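Shared workshop build takes on desktop teardown with two arms

2026-06-26

Members of the Kondstead shared workshop have put a two-arm bench for taking apart desktop computers into regular use, after a build that began in October and was done almost entirely in evening sessions. The bench handles full-size tower cases laid on their side. It is meant to remove drives and other parts that can be pulled or unlatched from above, and to leave the bare chassis for a person to finish.

The project is called Munshi. It was started by Thilini Hettiarachchi, who wrote most of the control software, and Jahangir Samarakoon, who did the mechanical work and the wiring. Both are members of the workshop and neither is paid for the project. Spending so far stands at $2,369, excluding the arms, which were bought secondhand before the build began and are on long-term loan to the bench from Samarakoon.

Kondstead has taken in unwanted office computers for several years. Usable machines are cleaned, fitted with a fresh drive and passed on. The rest are stripped for parts. Stripping is slow work, and drives have to come out first so that they can be wiped or destroyed before anything else leaves the building. At the start of the project the backlog was 219 towers, stacked in a corridor that the workshop wanted back.

The two arms have separate jobs. One carries a multi-fingered gripper and does the pulling. The other holds, pushes or steadies, depending on the step. Early trials used a single arm with a simple two-jaw gripper, which could lift out a loose drive but could not hold a release tab in while pulling on the caddy. A second arm was the obvious fix. It also doubled the number of ways for something to collide, and about half of the control code now deals with keeping the arms out of each other's space.

Motion planning runs on Skilum, a small library that Hettiarachchi wrote for an earlier project and has since extended. Skilum treats each removal as a short list of contacts: where a finger must touch, in what direction it must push, and how much force is allowed before the arm stops and backs off. A caddy with a side clip takes five contacts. A memory module takes four, two of which are the end latches.

Force limits were set by hand. Samarakoon pulled parts from scrap cases with a spring scale and wrote down the peak reading for each, then the arm was given a ceiling slightly above that. The first ceiling for drive caddies was too low for older cases, in which the plastic had stiffened, and the arm gave up on parts that a person could free without trouble. The present ceiling is higher for caddies and unchanged for everything on the motherboard.

"A caddy can take a hard pull and a memory slot cannot," Samarakoon said. "We had one number for everything in the first month and it was wrong for everything."

The worktable is slotted aluminum, which lets fixtures be moved and clamped again without drilling. Fixtures are printed in the workshop in gray filament. The current plate has raised slots and posts beside the case position and took several revisions. An early version flexed when the arm pushed sideways, and the case crept along the table by a few millimeters over a run, enough to put later contacts in the wrong place. Thicker posts and a second clamp cured that. Small boards are parked in the slots until someone sorts them.

Cables remain the main source of failed runs. Power and data leads differ in length and routing from one case to the next, even within a single model, and a lead lying over a caddy will catch on a finger. The software makes no attempt to unplug them. A person disconnects the drive leads and folds them clear before starting the program, which adds a minute or so per case. Hettiarachchi has tried having the second arm sweep the leads to one side. The results were good on flat data cables and poor on thick power bundles, which spring back.

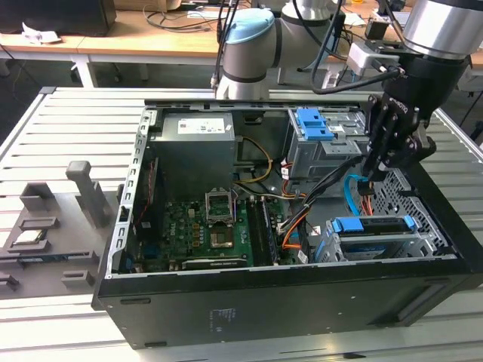 Results so far

The workshop logs every removal attempt, with the part type, the peak force and whether a person had to step in. The log reached 500 attempts this month. Hettiarachchi has posted the full file on the workshop's internal server and is cautious about what can be read from it, as the early entries were made with the old force limits and the flexing plate.

Within the log, drive caddies with plastic release clips are the most reliable item. Drives held by screws are skipped, and the program marks them for hand removal. Memory modules come out cleanly when both latches can be reached, but a large heatsink nearby often blocks one finger. Expansion cards are the least reliable. The retaining bracket at the rear of the case varies too much between makers for a single routine, and the bench now attempts cards only in case models that have been taught individually. There are nine such models.

Processors are removed by hand before or after the run, at the operator's choice. There is no plan to automate that step. The parts are small, some sockets have exposed contacts, and the time saved would be slight.

Power supplies are also left to people. They are heavy for the arms at full reach and are fixed with screws from outside the case, so the case would have to be turned partway through.

Safety rules for the bench are posted beside the controls and have been changed once since the first trials. An operator must be present for the whole run and must keep one hand free for the stop button. Cases have to be unplugged and left standing before the side panel comes off. Power supplies are never opened. Other members may watch from behind the taped line on the floor but may not reach over the table while the arms are enabled. The change concerned sleeves and lanyards, which now have to be tucked away or taken off.

Next steps

Two pieces of work are planned. The first is a screwdriver tool for the second arm. Samarakoon has built a trial version around a small electric driver body with a spring-loaded bit holder, and it will drive a screw out of a test block. It has not yet been used on a case. Finding the screw head is the open problem – the heads sit at different depths, and a bit that lands off center slips and chews the recess.

The second is a shared list of case models, to be called Hestora. Each entry will hold the outline of the case, the position of the drive cages and the contact lists for each part that can be removed. The aim is for another workshop with similar arms to load an entry and adjust it, instead of teaching each case from nothing. Hettiarachchi said the format is mostly settled but that measurements are still taken with calipers and typed in, and she wants that step replaced before the list is opened to outside entries.

"Typing in positions is where the errors come from," she said. "If a cage is entered two millimeters too deep, the arm finds out by hitting it."

Fixture files and the Skilum source will be released together with the list. The plate drawings assume a slotted table and will need different feet for a plain bench top. A parts sheet is being prepared, with notes on which items can be swapped for cheaper ones. The stop button circuit and its relay are marked on the sheet as items that should not be substituted.

The bench is available to Kondstead members who have completed the arm induction, which takes one evening and includes a supervised run on a scrap case. Members who want to bring in their own machines for stripping should write the case model on the booking form, so that the operator can check whether it has been taught. Laptops, all-in-one units and small form factor cases cannot be accepted on the bench at present and should go to the hand teardown table.

Donated towers are still accepted at the front desk during normal hours. Drives may be left in place.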